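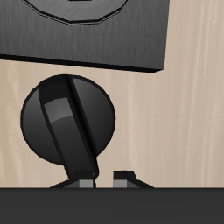 Item 2. Gripper under the gray block, fingers pointing down, pads facing across the gap.

Mernus kitchen scene: pre-collection checklist
Site: Urkumville simulation room
Date: November 10, 2023
Planned batch: 170 demonstrations

Mark each item OK, FIX or N/A. Comments go on the line below the item. A batch with an open FIX in Part A does not start.

Part A. Scene and robot

1. Scene loads from the approved Fikar build, no local edits. OK
Comment: Build on the second workstation was a version behind. Updated before the check.

2. Gripper close view: both finger pads visible, no part of the housing passing through a nearby object. OK
Comment: The housing is close to the lower edge of the block but does not touch it. Keep the collision margin at 4 mm.

3. Joint limits match the robot file. OK

4. Emergency stop on the teleoperation desk halts the simulated arm and the handset. FIX, then OK
Comment: Arm stopped, handset kept buzzing. Cable reseated and tested again.

5. Desk area clear, operator's chair locked, handset cord off the floor. OK

Part B. Objects on the table

6. All task objects present and resting on the surface, none floating or sunk in. OK

7. Start positions vary between resets within the allowed area. OK
Comment: Ran 10 resets. The bowl landed close to the bin in one of them, still inside the limit.

8. Held object stays between the fingers during a slow move. OK
Comment: Check again if the friction setting is changed.

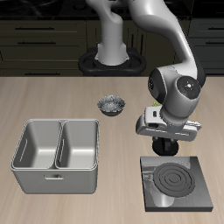 Items 6 to 8. Table view with double bin, bowl and stove plate; black cylindrical object held in the gripper.

9. Bin compartments both open at the start. OK

10. Burner and plate fixed to the table so they cannot be pushed. N/A
Comment: Not locked in this task. Operators should avoid pressing down on the plate.

Part C. Recording

11. Every camera stream writes to the Fairweather drive, time stamps in step. OK

12. Task text matches the task being shown. FIX
Comment: The text still says "tray" where the object is a bin. Correct it before the first episode, as the wording is used in training.

13. Failed attempts saved with the failure label, not deleted. OK

14. Operator takes a break after every 8 episodes. OK
Comment: Last batch ran longer without one and the later grasps were sloppy.

Result: Part A clear. Start allowed when item 12 is closed. Repeat Part A after any restart of the simulator.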